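Home | Bikes | Workshop log | Results | Track days | Contact

Workshop log, September: fork and gearing notes before Voluddale
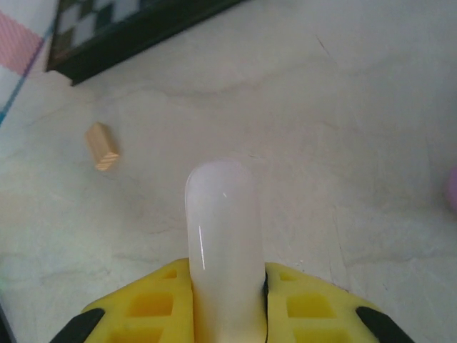 Why did the front end chatter through the long right at Iseck when it hadn't at the test?

Most likely too much rebound damping on a softer tire. The test was run on the harder front, and we carried the same clickers over to the race weekend without thinking about it. With the softer carcass the fork was packing down over the ripples and the tire was doing the work the fork should have done. Chukwuemeka reported it from the third lap on, worse with a full tank than at the end.

7:40 a.m. Fork out of the yokes. Left leg first. Oil came out gray but no glitter in it. Right leg the same. Seals are fine, a little dirt on the lip of the left one, cleaned and put back. Bushings show light wear on the front face of the lower, which is where they always show it on this bike. Leaving them for one more round.

Measured free length on both springs and they match. I had wondered about that after the tip-over in the pit lane, but no.

Refilled with the same weight of oil as before. Ruth wanted to go one grade lighter and I talked her out of it for now. If we change oil and clickers together we won't know which one did what. She has a point that the fork was slow even with the rebound opened up at Iseck, so lighter oil is next on the list if the first session at Voluddale goes badly.

Settings going in:
Rebound: two clicks out from the Iseck race setting, both legs
Compression: unchanged
Preload: unchanged
Oil level: 5 mm higher than last time

The oil level change is for the braking zone at the bottom of the hill. The bike used the whole of the travel there last year and the cable tie was against the stop every time it came in. A higher level should hold it up in the last part of the stroke without touching the first part. New cable tie fitted on the right leg.

10:15 a.m. Gearing. Voluddale has the one long straight and then nothing that gets out of fourth. Last year we geared for the straight and lost out everywhere else. Ruth went through the logger files and found the engine was sitting under the cam for most of the infield, and it only reached the limiter once all weekend, in a tow. So one tooth more on the rear this time. The chain will need another link, or the wheel has to come forward nearly to the end of the slot. I don't like it that far forward because the back end gets nervous over the crest. Cut a new chain at the longer length, and put the old one in the spares box with a tag on it.

Sprocket bolts: threadlock, torqued, paint marked. One of the nuts had rounded shoulders, replaced it. We are now out of those nuts. Order more.

11:00 a.m. Engine. It has 2,000 km on it since the top end and the builder says 3,000 before it has to come apart. Leak-down is close to what it was in spring, cylinder three a hair worse than the others. Valve clearances checked cold. Two exhausts were at the tight end but still inside the range. Wrote the numbers on the sheet inside the cabinet door. I would prefer to do the shims before the last round, but there is no gap in the calendar and nothing about it that says it won't last.

Changed the oil and filter. Usual fuzz on the drain plug magnet. Safety wire on the plug, the filler cap and the filter. Please look at the wire on the filter, whoever reads this next. It was done with the short pliers and the twist is ugly.

1:30 p.m. Clutch. Chukwuemeka says the bite point moved during the race at Iseck and he lost a place off the line in the restart. Stack height is under the figure on the Coşkun sheet, so the friction plates are done. Steels are flat on the glass, with a bit of blue on two of them. Put in the new friction pack and kept the good steels, changed the two blue ones. Soaked the plates over lunch. Lever feel is better, with less free play needed. He should do some practice starts in the first session and then tell us where it bites before anyone touches the adjuster.

2:50 p.m. Brakes. Front pads have half left. New set fitted anyway, bedded ones go in the bag as spares for wet running. Bled the front twice. The lever came back firmer after hanging overnight last time, so I tied it back again and will check in the morning. The Prinska lines have a scuff where the left one passes the fairing stay. It hasn't gone through the cover. Added a piece of sleeve and moved the tie up.

Weight check with half a tank, rider's gear not included: 344 lb. A little more than last year, which will be the bigger battery. Ruth wants to go back to the small one. I remember push starting it in the rain and would like to keep the big one.

4:20 p.m. Still to do before loading:
Steering head bearing, feels slightly notched in the center, check again with the wheel off the ground
Rear ride height, write down where it is now before anyone moves it
Logger: new front travel sensor needs zeroing with the fork fully extended
Second set of wheels, discs on, check which rear sprocket is on it (I think it's the old size)
Generator, change oil
Nuts, as above

Plan for the first session is to leave everything alone for five laps, come in, read the cable tie and talk. If the chatter is back, go out another click of rebound on both sides. If it's gone and the bike runs wide off the throttle, then look at the rear before doing more to the front. Tire choice is Ruth's, and she'll make it when she sees the track temperature.

Added later by Ruth: head bearing does have a notch. I've put the spare in the freezer and we'll press it in tomorrow. The second rear wheel does have the old sprocket on it.

3 comments | 12 shares

Contact the workshop | All rights reserved | Back to top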